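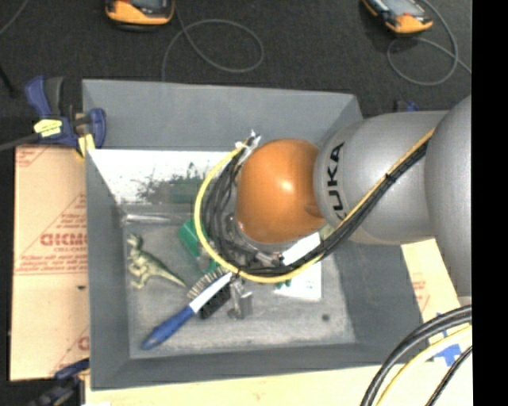 A KUKA arm over a grey bin.

Barnonura Opens Parts Return Center in Gusow

GUSOW, Mar 8, 2019 – Barnonura, a supplier of replacement parts for home washing machines and dishwashers, has opened a return center in Gusow. The site takes in unused and wrongly ordered parts from repair shops and puts them back into stock.

Until now, returns were sent to the main Barnonura warehouse and handled together with outgoing orders. The two streams are now separate. Repair shops should use the Gusow address for all returns with a return number issued on or after the date of this release. Parcels sent under older return numbers will still be accepted at the main warehouse.

The center has 1,000 square meters of floor space and can process 300 parcels per shift. The list of parts that qualify for return has been extended to 529 items and now includes door seals, drain pumps, inlet valves and control boards in unopened antistatic bags. Heating elements that have been fitted, even for a short test, do not qualify.

Credit is issued within 7 working days of receipt. The amount is shown on the next monthly statement under the original order number. Parts that fail inspection are held for the sender, who may ask for them to be shipped back or recycled.

Return labels are printed through Dinora, the ordering system already used by Barnonura trade customers. No new account is required. A label covers one parcel, and parts from several orders may be packed together if each order number is entered before printing.

Freight between Gusow and the main warehouse is carried by Piątek under an existing contract. Collection from repair shops is planned to start in September. Rates and pickup areas will be published in Dinora before that service begins.

Contact: Barnonura Trade Service, Returns Desk, Gusow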